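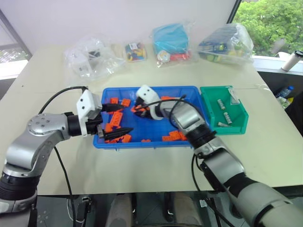 Anežka wrote to me that she changed the code of her garage keypad and still does not sleep well, and she asked what else I did after our street had the break-ins in February. I promised her a long answer, so I put it on the blog.

Last updated: February

Search this blog... Go

First I must say that I am not an expert of locks. I rent a ground floor apartment in Au with a small terrace behind, and before this winter I thought about security maybe two times in my life. Then one evening my neighbor Güven Bayram came home and his terrace door was standing open. They took a laptop, a watch from his father, and strangely also a bag of coffee. The lock was not broken. Somebody had lifted the sliding door out of its rail.

I did not know that this is possible. I went to my own door the same night, took the handle with both hands and pushed up. It moved so much that I could see the bottom of the rail. I slept with a chair against it, which helps nothing with a sliding door, but I felt better.

In the morning I called a locksmith shop in Varkitz. The woman there, Dalia Radwan, was patient with my questions. She told me to put screws into the upper rail, so the door has no room to go up, and to lay a stick in the lower one. The stick I cut from an old broom. The screws were harder, as I had to ask the landlord for permission and he needed 5 days to answer. He said yes, but he wants the holes closed when I move out.

The second thing was the spare key. I kept it under the flower pot, like everybody in my family always did. Saron Tamiru, who lives above me, laughed when I confessed this, and then she went quiet and took hers from under her own mat. Now we keep the keys of each other. If she travels, I have a problem, but until now she travels very little.

The third thing cost money. I bought a Tovel lamp with a motion sensor for the terrace, about 50 with the delivery. In the first week it woke me every night for the cats. The paper in the box explains the sensitivity in such small letters that I gave up, and Güven found the little wheel on the back side. Now it stays on 30 seconds and the cats are mostly ignored.

I did not buy an alarm. I had an offer from a firm called Ballik, but the contract was for 2 years and I don't know if I will live here so long. Maybe I will regret it. If some reader has experience with a short contract, please write me.

One more point, Anežka, because you asked about the garage. Does the inside door, between your garage and your kitchen, have a real lock? Mine at the old place had only a simple handle, and I never turned any key there. I would look at this door before buying anything.

I also wrote down the serial numbers of my bicycle and my computer. Güven did not have his, and the police form asks for them on the first page. My list is in a folder at my sister's, and I still have to add the camera.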